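Grouting the utility room floor, finally

I finished the floor in November and then left the grout for months, so when I got around to it this summer there was a fair amount of dirt in the joints. I vacuumed them twice and ran an old toothbrush along the worst ones. If you are tiling a room you walk through every day, do the grout the same week. I knew that and still put it off.

The tiles are plain porcelain in gray, bought from a small shop called Boateng that had an end-of-line batch. Tetteh Akolgo, who runs the counter there, talked me out of the polished version. His reasoning was that a utility room floor gets wet boots and laundry drips, and polished tile shows all of it. I went with matte and I am glad of it.

I had two colors of grout on the shelf and mixed a small test cup of each. The lighter one looked sharp for a day and then dried almost white. The darker one dried close to the tile itself, so the joints mostly disappear. I used the darker one. My brother-in-law, Kobina Dramani, prefers a floor where you can see the grid, and we have agreed to disagree.

Marble patterns are harder to match than a flat color. The background and the veins are different shades, and the grout has to go with one of them. I would pick the background.

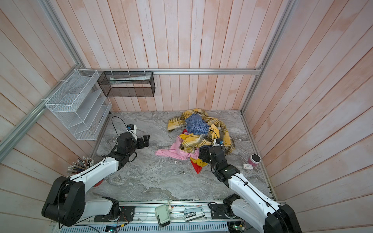

Gray marble pattern with pale pink and white planks.

I did think about pink for our walls. My wife was in favor, and we got as far as brushing some onto a piece of scrap board and leaning it by the back door for a week. In the evening light it went a bit orange against our tiles, so we stayed with off-white. The pink went on the inside of the broom cupboard, where it looks fine.

Back to the grouting. I worked in patches small enough to reach without kneeling on anything fresh, starting at the far corner and ending at the door. Push the float across the joints at an angle, not along them, or it drags the grout back out. I wiped down with a damp sponge and changed the water far more often than the bag said to. There was still a haze the next morning — a dry cloth took most of it off, and a second wipe got the rest.

The whole job took 3 evenings and cost me 40 dollars, most of it grout and a better float than the one I had. The old float had a nick in the edge that left a line in everything.

Still to do: the bead of sealant where the floor meets the back step, and the threshold strip, which I cut too short and have to buy again. The washing machine goes back in on Saturday if Kobina is free to take the other side of it.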